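Chapter 4
Keeping Cloth: Fibres, Wear and the Working Life of a Garment

Before we get to the chemistry (and I promise we will get to it, in fact rather more of it than some of you would like), I want you to go and find the oldest piece of clothing you still wear. It doesn't need to be handsome. A flannelette shirt with the elbows going, a pair of footy socks, the cardigan that came to you from an aunt and has never quite fitted. Put it on your lap while you read this opening section and have a good look at it, because almost everything this chapter covers is already written into that one garment if you know where to look.

Start with the places where it has gone thin. On a shirt these are usually the collar fold, the cuffs and the underarms. On trousers they are the inner thighs, the knees and the back edge of the hem where it meets your heel. These are places where cloth rubs against something, and the textile trade calls what happens there abrasion. Each time a surface passes over a yarn, it lifts a few fibre ends free. Some break away altogether and some stay put and tangle with their neighbours into the little bobbles we call pills. You might think pilling is a sign of cheap cloth, and sometimes it is, but a beautifully soft lambswool jumper will pill more readily than a scratchy worsted one, for the simple reason that its yarns are loosely twisted and its fibres are short and free to wander. Softness and hard wearing pull in opposite directions, and a good deal of textile design is a negotiation between them.

Now look at the colour. Turn the garment inside out and compare a seam allowance with the outside of the shoulder. If there is a difference, and in a garment of any age there nearly always is, you are looking at the combined work of sunlight, washing and friction. Dyes do not all let go of cloth in the same way. A reactive dye on cotton forms a true chemical bond with the cellulose, and tends to hold through years of laundering. A direct dye is held by much weaker attractions and will happily leave for the wash water, taking up residence in your white pillowcases on the way. We will come back to dye classes in Section 4.3, where there is a table, and where I will ask you to learn it - sorry.

Where the old records come in

It is one of the small sadnesses of textile history that ordinary clothes so seldom survive. Court robes and christening gowns were folded away in cedar, while the everyday shirt was worn, patched, handed down, cut up for a smaller person, used as a rag and finally sold to the paper mill. What we know about it comes largely from paperwork. The laundry book from the old mill village at Lolthorpe, which we will use several times in this chapter, is a fine case. It has 1307 entries, set down in a plain and rather hurried hand, and each one gives a household, the articles sent in, and a remark on their condition. The remarks are the treasure. "Thin at seat." "Colour run, not ours." "Button wanting, as before." You get a feeling for a whole street from a few pages of it, and for the patience of whoever held the pen.

What strikes most students on a first reading is how little was washed. Outer woollens hardly appear at all. They were brushed, aired and spot cleaned, and the heavy work of the laundry was done on linen and cotton, the layers that sat against the skin. This was partly a matter of labour, as you will appreciate if you have ever carried water any distance, but it was sound textile practice as well. Wool fibres are covered in overlapping scales, and when they are heated, wetted and agitated together those scales ratchet past one another and lock. The cloth shrinks and thickens and cannot be coaxed back. A felted jumper is a very warm lesson, generally learned once.

Cotton is another creature. It is stronger wet than dry, which makes it wonderfully forgiving of rough handling, and it will put up with hot water and alkaline soap that would ruin a silk scarf. Polyester, which of course the Lolthorpe book knows nothing of, scarcely absorbs water at all. That is why a sports top dries so quickly on the line, and also why it can hang on to body odour after a wash that leaves a cotton singlet perfectly fresh. The oils from our skin are fond of polyester, and ordinary detergent at a low temperature has a job persuading them to leave.

The household as a textile system

In this book I treat the home as a place where textiles are processed, in just the sense that a mill is. I know that sounds a bit grand for a basket of socks! But think about the route a garment takes. It is worn, taken off, left somewhere, gathered, sorted, washed, dried, folded and put away, and at each of those stages something is being done to the fibres. A damp towel left in a heap grows mildew. A heavy knit put on a hanger stretches at the shoulders. A bright red top tossed in among the whites may give you a load of pink hankies. Designers at the mill can do a great deal, but the stages after purchase have a large say in how long a thing lasts, and they are in your hands and mine.
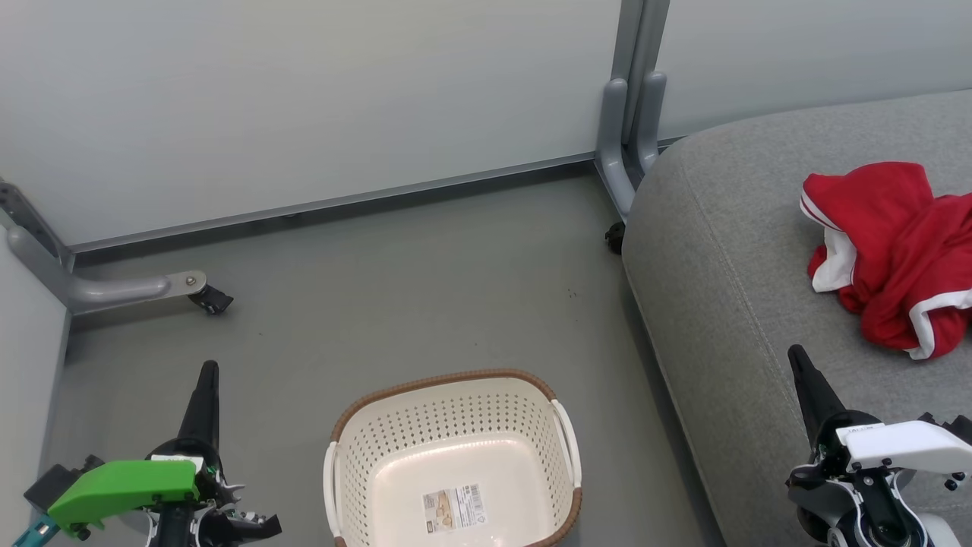 Figures 4.1 and 4.2. The gathering stage: a red garment with white trim and a household laundry basket. 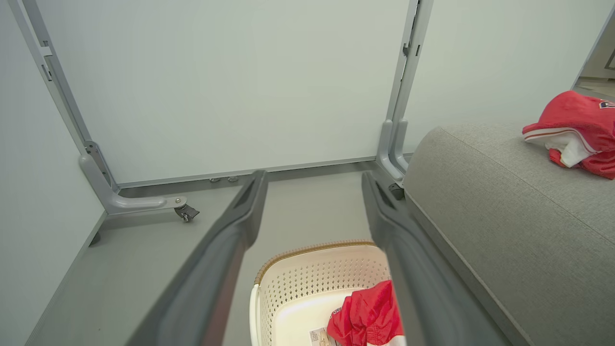

Gathering and sorting get very little attention in the older textbooks, which tend to leap straight to the wash tub, and I think that is a pity. Sorting is where you use what you know. The usual advice is to divide by colour, and it is good advice as far as it goes, but fibre and weight matter every bit as much. Jeans and a fine viscose blouse may be the very same blue and they still have no business tumbling about together, as the heavy twill will scour the lighter cloth. Zips should be done up and hooks fastened. Printed garments are best turned inside out, so that the print isn't taking the rubbing that the plain side could take for it.

There are 2 broad questions to carry with you through the rest of the chapter. The first is what a given fibre can tolerate, in heat, in water, in alkali and in plain mechanical bashing. The second is what a given garment can tolerate, and the answer there is often a good deal less, for a garment is made of more than its main cloth. There is sewing thread, interfacing, elastic, trim and perhaps a lining, and the care label has to speak for the most delicate of the lot. A stout cotton jacket may be marked for gentle washing purely on account of what has been fused inside its collar.

The case studies in Section 4.5 follow two fabrics through this whole sequence. The Dretmont is a plain-weave cotton shirting, tightly set and a little stiff when new, and the Kirkitz is a brushed polyester fleece of the sort you might wear to the rink or on a cold morning at the bus stop. Students who have handled both tend to favour the fleece, and change their minds somewhere near the section on fibre shedding. For those working through the practical units, the Sarkar swatch set includes a square of each, and you will want to keep one corner of every square unwashed for comparison.

Before moving on to Section 4.1, please write a short paragraph on the garment you have had in your lap all this while. Note the fibre content if the label is still legible, the places where the cloth has thinned, any change of colour between the inside and the outside, and any mending, however rough. Keep the paragraph somewhere safe, as we will be adding to it at the end of each section.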